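Progress report: litter care trial, spring period
Prepared by Min-kyu Sung for Roksolana Dmytriv, Durkent small grants

Dear Roksolana,

Thank you again for your patience while we got the boarding rooms settled. I know you were hoping to hear from us sooner, and I'm glad to say there is plenty to tell you — most of it good. The green pellet litter has gone into all the boxes now, and scooping has become the part of the day we have the most opinions about.

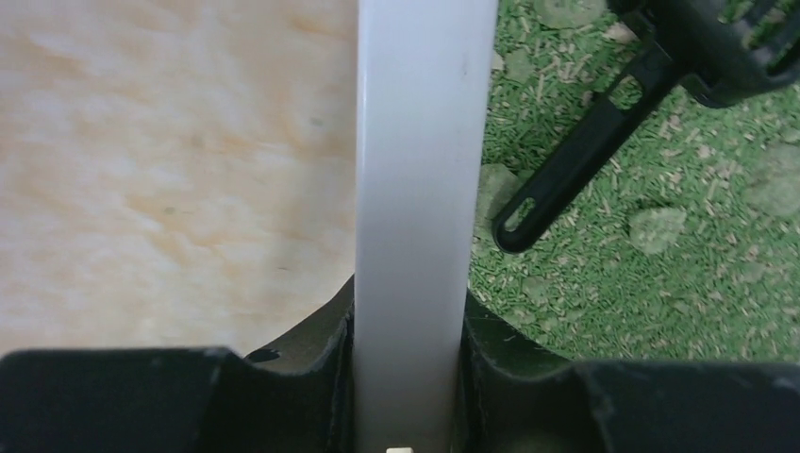
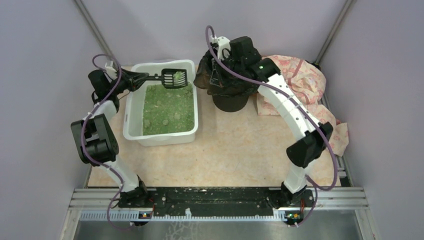 Green pellets in the white box, with clumps still to be lifted out.

What we have done since April

We logged 279 scoopings against the 300 we promised you, and I expect to send you the rest with my next letter. Yu-na Yook keeps the log and has been wonderfully strict with all of us about filling it in before lunch (I am the worst offender, I'm afraid). We have settled on the black slotted scoop, and a small bin with a black bag stays within reach of the box so that clumps don't travel far.

What has been harder

The fine green powder is our main complaint. Clumps that sit right up against the side of the box are fiddly too, and a hurried hand tends to break them up. Dong-geon Yeom has been showing everyone how to come in low and slow along the wall, and the newer staff have taken to it nicely.

Money and next steps

We have spent a little less than planned on litter and a little more on bags. With your blessing, I would like to move the difference across and buy 2 more scoops. We would also like 20 extra scoopings at the end with a coarser pellet, to compare the dust.

Do come and see us if you are passing — Yu-na would love to show you the log.

With warm thanks,
Min-kyu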